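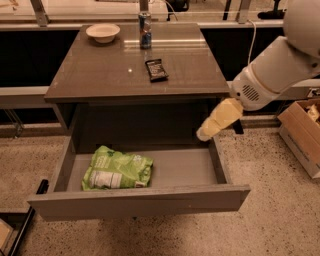

Setting up a drawer task so that other people can repeat it

Written by Gülizar Ekinci for the Hernside manipulation group. Last change: 2024-07-24

These are the rules we follow when a robot has to work with a drawer and small household items. They apply to recording demonstrations and also to evaluation runs. Please read them before you book the robot.

Before you switch on

Walk one time around the work area. Boxes and spare trays may stay on the floor, but outside the path of the base. If the arm can touch a box with the elbow, move the box. Look also at the cables. A cable that hangs near the arm must have enough slack for the full reach, and it must not come between the fingers and the drawer.

Check the finger pads. Soft pads become shiny with use and then they slip on plastic bags. Change both pads together, never only one.

Placing the items

1. Close the drawer completely and put the table on its floor marks.
2. Place the items according to the layout sheet. Bowls go to the back, cans stand upright, flat things like a snack bar may lie at any angle.
3. Keep 60 mm free along the front edge of the tabletop. The gripper needs this space when it comes down to the drawer.
4. If the task has an item inside the drawer, open the drawer by hand, put the item in, and close it again. A crumpled bag is fine. Do not make it flat, the policy must learn the real shape.

A glossy tabletop gives reflections. Do not cover it with paper or cloth for one session only — then the data of this session will not match with the rest. Write "glossy" in the surface field and continue.

During the run

Maximum force at the drawer front is 20 N. If the drawer is stuck, stop and open a new episode. Do not help with your hand while the arm is enabled, also not "a little bit". One person holds the stop button and does nothing else.

With the drawer fully open, the fingers should wait above the front corner, not over the middle. From the corner the arm can go in or go back without passing over the item.

Naming and saving

Use the pattern site, task, layout number, episode. We changed to this in March, after Alper Akyol had to rename 700 episodes by hand. Failed episodes are saved also, with the label "fail" and one short sentence about the reason.

Questions about the layout sheets go to Engelbert Danzer.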